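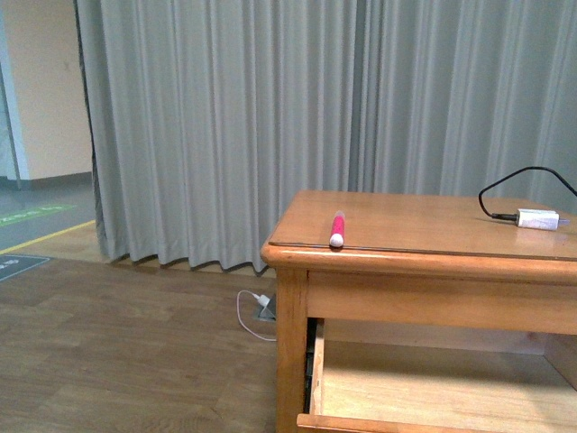 The Unlow drawer kit is sold as a manipulation add-on for people who already own an arm and a gripper and don't want to write their own handle detector. I've had the trial licence since January and these are my notes so far, dated 1/25/23 and subject to revision. The kit has two parts, a perception module and a motion library, and they can be bought separately. Drawers are where I spent my time. Ours is pulled well out, there's a pink marker on the tabletop, and the top is glossy enough to throw soft reflections from the overhead lights. Depth cameras generally dislike that sort of finish. The Unlow manual recommends masking reflective horizontal surfaces in the config file, and the key for this is surface_ignore, spelled surfaceIgnore in the older docs. The older spelling fails silently.

Installation was dull. Rodrigo Torres set up the workstation and I did the calibration, which wants 65 poses and will not accept fewer. The calibration routine doesn't save partial progress. If the emergency stop is pressed at pose 64 you start over.

The motion library exposes grasp, pull, push and release as separate calls, each with its own force ceiling. I prefer this to Mandport's single open() call, where the ceiling is global and a stiff runner means loosening the limit for everything else. The default pull profile is conservative. I left it alone for the first 1,548 attempts and then raised the acceleration slightly for the rest, 2,093 in all. The logs are plain CSV with a header row, and the timestamps are in local time with no offset recorded. I've asked for UTC.
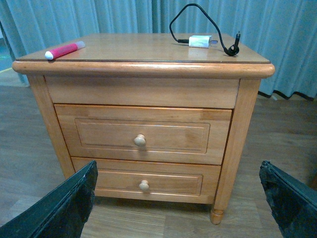 Does the kit need a force-torque sensor at the wrist? It will run on motor current alone, but the stall threshold gets coarse and you lose the soft-close option.

Support is by email from the Nogueira office. Rodrigo Pinheiro answered all three of my tickets, one of them with a patched binary attached. The patch fixed a frame transform that was applied twice when the tool offset was non-zero. It should be in the February release.

Licensing is per controller, so a second arm on the same controller costs nothing extra. Maststead, who resell it here, will quote for a site licence but wouldn't put a figure in writing before we'd finished the trial. The cheque hasn't been signed.

Still to test: recessed pulls, drawers with a centre runner, and whether the detector keeps its labelling consistent after a colour profile change. I also want to see what happens when the map file is moved off the local disk. The manual says it's supported and then gives no path syntax.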